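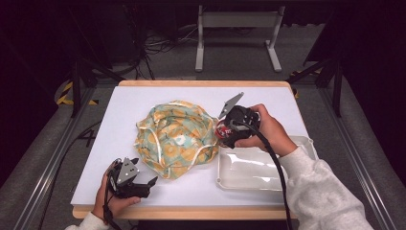
Una persona maneja dos pinzas de mano sobre una mesa de trabajo, con una tela estampada en el centro. Foto: Proketance

Las tareas domésticas siguen resistiéndose a las máquinas, según un ensayo de Proketance

Killovport, 1 de septiembre de 2026. Doblar un paño, meter objetos pequeños en una bolsa de tela y dejar una bandeja despejada son tareas que una persona resuelve sin pensar. Para una máquina todavía son lentas y poco fiables, de acuerdo con los resultados que ha presentado la empresa Proketance tras probar su sistema de dos brazos en su local de Killovport.

La compañía sometió el sistema a 366 intentos repartidos entre ocho tareas, todas ellas tomadas de la cocina, el lavadero y el mostrador de una tienda. La máquina completó sin ayuda roughly la mitad de los intentos con objetos rígidos, como latas, tapones o platos. Con las telas el resultado fue bastante peor, y en las bolsas con cordón la mayoría de las pruebas terminó con la intervención de un operario.

«Una lata tiene siempre la misma forma. Un trapo tiene una distinta cada vez que lo sueltas», explicó Ruth Kershaw, responsable de ensayos de la empresa. Kershaw señaló que el sistema suele localizar bien la tela, pero se equivoca al elegir el borde por el que debe cogerla. Cuando agarra dos capas en lugar de una, arrastra el conjunto y tiene que volver a empezar.

El método de aprendizaje parte de demostraciones humanas. Los operarios hacen la tarea con unas pinzas de mano parecidas a las que llevará la máquina, y los movimientos quedan registrados para entrenar el programa de control. Proketance afirma haber reunido 900 demostraciones de manejo de telas hasta la fecha, una cantidad que la propia empresa considera corta para este tipo de material.

El trabajo con pinzas obliga además a cambiar de costumbres. Quien está acostumbrado a alisar un paño con la palma de la mano tiene que hacerlo con dos puntas, y eso se nota en el tiempo. Los operarios nuevos necesitan varios turnos para abrir una bolsa de cordón con soltura, y las primeras grabaciones de cada uno se descartan.

La velocidad es el otro punto débil. El sistema tardó una media de 40 segundos en recoger un objeto pequeño y depositarlo en una bandeja, incluidos los reintentos. Kershaw admitió que con ese ritmo no resulta útil en una casa y que en una tienda solo tendría sentido fuera del horario de apertura.

La cadena de lavanderías Curkcombe, que ha seguido las pruebas como posible cliente, comparte esa cautela. Young-sook Ma, directora de operaciones de la cadena, asistió a una jornada de ensayos y dijo que no prevé retirar personal de las mesas de doblado. «Nos interesa para separar prendas y vaciar bolsillos. El doblado lo veo lejos», comentó. La firma estudia instalar una unidad en su establecimiento de la calle Dawber, aunque no ha firmado ningún contrato.

Según Ma, el problema para un negocio como el suyo no es tanto el precio de la máquina como los errores que obligan a parar. Una prenda mal doblada se corrige en un momento; una prenda enganchada supone una reclamación. Curkcombe ha pedido que cualquier prueba en sus locales se haga con ropa propia y sin encargos de clientes.

Proketance tampoco pone fecha a un producto doméstico. La empresa sostiene que una cocina particular plantea más dificultades que una mesa de ensayo, donde la altura y el espacio libre no cambian. En las pruebas realizadas este año, bastó con mover el punto de partida de los objetos para que aumentaran los fallos, sobre todo en las tareas que exigen usar los dos brazos a la vez.

La siguiente ronda está prevista para diciembre y se centrará en paños, fundas y bolsas de distintos tamaños. También se incorporarán tareas encadenadas, como abrir una bolsa, introducir un objeto y cerrarla tirando del cordón. La empresa publicará los resultados por tarea, con los intentos fallidos incluidos, y Curkcombe decidirá después si sigue adelante con la instalación en Dawber.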